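**Old Dell tower – worth a new processor or not?**

**marshlark**
Morning all. I've got an old Dell desktop that came out of the office at Surthorpe when they cleared the place, and I use it for the parish newsletter and a bit of photo sorting. It's got slow. Opening the newsletter file took 38 seconds on Tuesday (I timed it, I was that bored). A chap at Galero reckons a faster second-hand chip would sort it. Anyone done this?

**tinpot_9**
Save your money. It'll be the hard drive. Put an SSD in and it'll feel like a different machine.

**Bouzid**
Disagree, a bit. I did both on mine, the processor first, and I noticed it straight away when exporting photos. It's a fiddly job but not a hard one. Lift the lever, raise the metal plate, then lower the chip in dead level and don't slide it about. The pins are in the socket on these and they bend if you so much as breathe on them.
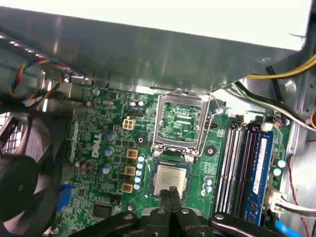
Match the notches before you let go. If you're having to push, stop. And get fresh thermal paste, a small blob will do.

**tinpot_9**
Photo exports, fine, but marshlark is on about opening a file! That's the disk all day long. I've fixed 3 of these for family and never touched the processor.

**prokville_pete**
Check the BIOS version before you buy anything. Mine wouldn't boot with the newer chip until I'd put the old one back and updated it – wasted a whole evening. Also, how much memory is in there?

**marshlark**
4GB, it says. Is that bad?

**tinpot_9**
Ha. Yes.

**Bouzid**
OK, I'll give you that one. Memory and SSD first, then see how you get on. The chip can wait.

**marshlark**
Right, ordering both tonight. The photo folder has 3,960 pictures in it, do I need to copy those over by hand or does cloning the drive do the lot?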